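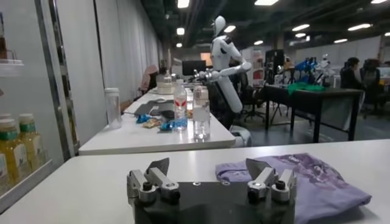
Folders wanted at Gradunlow (part time, starting in May)

Hi! I'm Lizelle Hendricks and I run the folding room at Gradunlow, upstairs at 304 Mokoena Street. We print and pack T-shirts for schools, bands, running clubs and anybody else who wants their name across a chest. The printing happens downstairs and it gets all the attention. My end of the business is what comes after: shirts come up the stairs in bins, we fold them, we bag them, they go out. I love it up here and I'm looking for two more people who might love it too.

We have a big order coming from Revia, 1135 shirts in five sizes, and our regular customers aren't going to stop ordering just to be nice to us. So I need hands. The job is part time through the summer, and if it suits you and the orders keep up, I'd like it to last longer than that.

What you'd be doing

Folding, mostly. Also checking every shirt for print flaws and loose threads as you go, matching sizes to the packing slip, and putting the finished ones in sleeves. Slips come out of Flotum, our order system, and you'll be comfortable with it by lunch on your first day (it has about four buttons that matter and a lot that don't).

You'd work standing at a long white table, with the second table behind it for the laptop, the slips and, let's be real, everybody's snacks. I have given up on the snacks. Candy and water bottles live on the back table, shirts live on the front one, and chocolate never crosses over. That is the one rule I get strict about!

The glass-front fridge is right next to the tables and it's for all of us. There's cola down at the bottom and the tea with the green caps, which goes faster than anything else, so if you're a tea person come early.

Hours are 8:30 to 1:00 or 1:30 to 6:00, and you can tell me which half you prefer. Four shifts a week is what I have in mind, but if you can only do three, write to me anyway and we'll talk about it.

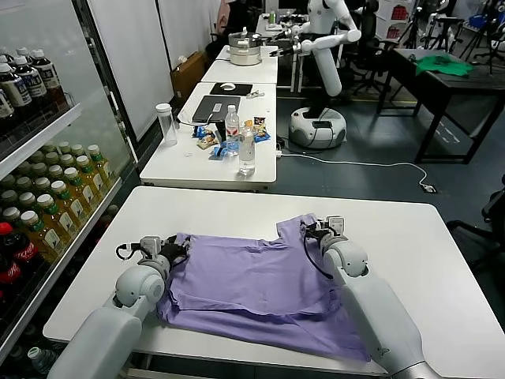 How we fold

I get asked this a lot, so I'll just tell you. The shirt goes on the table front side down and you smooth it from the middle out with flat hands. Get a hold of both shoulders before you do anything else — if the shoulders are even, the rest of the shirt tends to behave. Sides go in toward the back, sleeves get laid down along the fold, then the bottom comes up to meet the collar. Turn it over and the print should be sitting in the middle of a neat rectangle with the neckline at the top.

Your first twenty will look terrible. Mine did too. We have a fold board if you want one, and some people use it for a week and put it away, and one of our best folders has used hers for years and will not hear a word against it. Either is fine with me.

Speed comes later. My own best shift was 163 shirts, folded, checked and sleeved, and my shoulders had opinions about it the next morning. I don't expect that from you and I don't post numbers on the wall.

Who I'm looking for

You don't need experience. What I'd like is somebody who notices things: a print that's a hair crooked, a medium hiding in a stack of larges. You should be okay on your feet for a few hours (there are stools, and please use them) and able to carry a full bin from the stairs to the table. Talkers welcome, quiet people with headphones also welcome. We're seven up here right now and it's a pretty even split.

You need to be at least 18. The building has an elevator, so don't let the word "upstairs" put you off.

The tryout 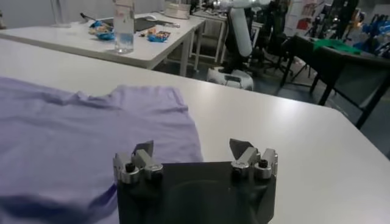

I don't really do interviews. You come by for an hour, paid at the normal rate, and we fold together. I'll show you once slowly, then you have a go and I'll try very hard not to reach over and fix your corners. Expect to start with a soft shirt like the lavender one, spread out flat with the wrinkles still in it, and I'll ask you what you'd do about that bunched-up part by the neckline before you make a single fold. There isn't a trick to it. I just like to see whether a person goes for the wrinkles first or dives straight in. Divers can be trained, I was one.

After the folding I'll show you the bins and the sleeves and how Flotum marks an order as done, and you can ask me whatever you want about pay, breaks and the stairs.

Pay and the practical stuff

The hourly rate is the same for everybody in the folding room, new or not, for the first three months, and I'll give you the number in my reply to your first message. You're paid every two weeks. There's a paid break in each shift and drinks from the fridge are on us. You also get to take home misprints, within reason (I own a lot of shirts for marathons I have not run).

How to get in touch

Send a short note through the contact form on the Gradunlow site and put "Folding" in the subject line. Tell me which half of the day you'd like, when you could start, and one thing you're picky about. No résumé needed. If you'd sooner drop by, come in at 304 Mokoena Street, tell the front desk you're there for Lizelle, and they'll send you up. Mornings before 10:00 are best for catching me.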